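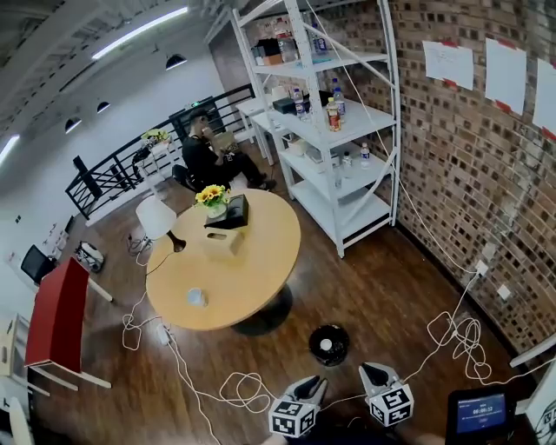

Fig. 1. Round table with sunflowers

Unit 4: Push alerts in news apps
Notes by Man-lok Ko

An alert is a short message sent by a publisher to a phone without the reader asking for it at that moment. It has three parts: headline, link and priority flag. The headline limit used on this course is 115 characters, spaces included.

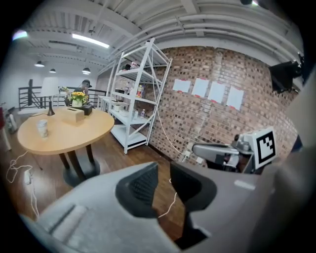 Queues decide the order in which alerts leave the server. The Gelness exercise uses one queue for all desks, and every desk depends on it. The round table in the picture stands on a single pedestal base, and the layout is similar: one support carries the whole top. If the Gelness queue stops, sport and weather stop with it. Korkska runs a separate queue for each desk - harder to maintain, but a fault stays local.

Duplicate alerts come mostly from retries. The server sends, receives no reply within 40 seconds and sends again.
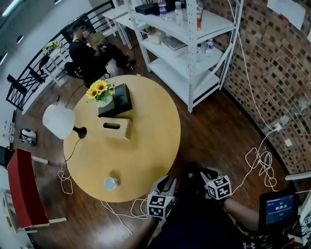

Each alert should therefore carry a fixed ID, which the app checks before showing anything. In the Chou test log, 1,887 alerts were sent to a group of around 2,000 phones before the ID check was added. Read the log before the September session and mark every repeated headline. 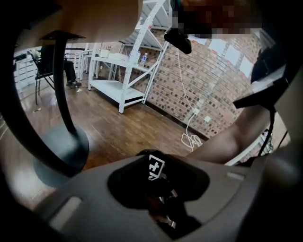
Course Notes, vol. 2, p. 6

Corrections need a new alert with the same ID and a higher version number. Deleting the first alert from the server does not remove it from phones that have already shown it. Set the priority flag to low unless the error changes the meaning of the headline.

Contact the course office | © Aden Media Course | Back to top

Comments

pdesk: Is the limit the same for right-to-left scripts?

Rowan T: The version number is missing from my copy of the Chou log. Is there a newer file?

Man-lok Ko: Same limit. Newer file is in the Unit 4 folder.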